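Sim-trained grasp scorer: wrist view beats overhead on lumpy objects??
Posted in: Manipulation / Learning from simulation

mukside_mara 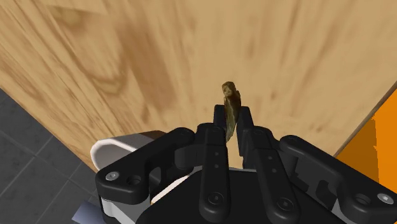

So I've spent most of the winter on a grasp scorer, and I finally have a result I want people to poke holes in. The setup is simple: a small network looks at one rendered view from the wrist after the fingers close and predicts whether the object will still be there after a lift and a shake. I trained one copy on wrist views and one on a fixed overhead camera, same network, same grasps, everything in sim. I figured overhead would win because it sees the whole table. Nope! On the tidy shapes they're basically tied, but on the scanned organic junk the wrist copy runs away with it. Look at how the brown and olive thing sits in there, fat and lumpy at the top and going down to a thin point between the fingertips. My hunch is that the taper is what the wrist model reads, and from overhead the gripper body hides too much of it. Test set is 1,264 grasps, and the overhead copy got 629 of them wrong or too close to call (I score anything near the threshold as a miss, be gentle). I don't want to post the wrist number until I've rerun it with different seeds.

tenetti

Cool, but half the test set wrong or undecided is coin flip territory. Are you sure the overhead copy trained at all? I'd want to see it on the tidy shapes alone before I believed anything about views.

mukside_mara

Fair. It trained, the loss came down fine and the tidy shapes look good. What drags it down is the threshold rule plus the mix, since the test set is mostly lumpy stuff. I'll split it out.

hmontecinos

Hortensia Montecinos here, I wrote the Wandeo object pack a lot of you use. One thing to check: what collision mesh are you running? If you left the default on, the physics sees a convex hull and the camera sees the pretty mesh. With something lumpy those are two different objects. Your scorer could be learning where the hull is fat, and that has nothing to do with real grip.

mukside_mara

Oh no. It's the default. I swapped the visual meshes in November and never touched the collision side.

tenetti

There it is.

hmontecinos

Don't throw it out yet! Both copies got the same labels, so the comparison between views still says something. It just says it about hull grasps. Decompose the meshes and rerun the labels, you don't need to render again.

afonso_c

I'm going to disagree with Hortensia a little. If the fingers close on a hull, the final finger opening is wrong too, and that opening is right in the middle of the wrist picture. So the wrist copy might be reading finger width and ignoring the object completely. Overhead barely sees the fingers, so of course it loses. You do have to render again. Cheap test first: paint the object out, leave the gripper, and see how far the score drops.

(Afonso Caldeira, I maintain Cordeiro, so I've seen this movie before.)

hmontecinos

OK yes, I take back the part about not rendering. The closed pose changes, so the picture changes.

tenetti

Also please give the overhead copy the finger opening as a plain number. If that closes the gap you've got your answer and it isn't a very exciting one.

mukside_mara

I love that one, it's maybe an hour of work. Plan is: object painted out, then finger opening added to overhead, then decomposed meshes with everything rendered again, 6 seeds each. The rendering is going to eat my machine for days, so the first two will show up here well before the third.

afonso_c

Do the paint-out on both copies or tenetti will be back.

tenetti

I will be back either way. Post the split by shape while the renders run.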